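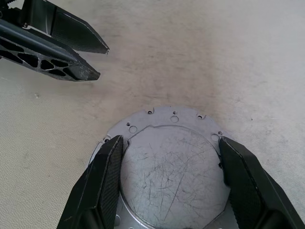 Aluminum plate, raised center, scratches in every direction.

By Hertta Ojala
March

The Brikham parts shelf holds things that came off other things. I spent a Monday going through it with a cup of coffee and a box of labels, and used most of the coffee. What follows is about one plate, the only item I could stand to look at for longer than a minute.

The rim is flat and dull, with a faint blue cast to the gray. Small dark holes follow its upper arc, and in between them sit larger, shallow rings that look like somebody changed drill bits and then changed their mind. I like those rings more than I should. They are the kind of detail a person puts on a drawing at 4 in the afternoon and defends for the rest of their career.

Then there's the boss in the middle, a shade lighter than the rim and scuffed all over. A few long diagonal scratches run across the finer ones. I have owned frying pans with better skin. Its edge isn't a true circle either: it has little flats, and a shallow notch at the top where it meets the rim. My guess is that the notch lines up with something. My other guess is that the something is long gone.

The label on its shelf slot reads "Premholm, cover?" and the question mark is in a different pen. The Grernance parts list runs to 134 pages and has 900 entries, among them nine kinds of washer, and I did not find a cover. I did find a "disc, intermediate," with no drawing and no dimensions, so that could be our plate or it could be a dinner plate.

I've put it back on the shelf with a new label, "Plate, round, holes." If you know what it bolts to, write to me care of the workshop. If you have the bolts, even better. The tin marked Lý has 1,000 of them and I have tried eleven.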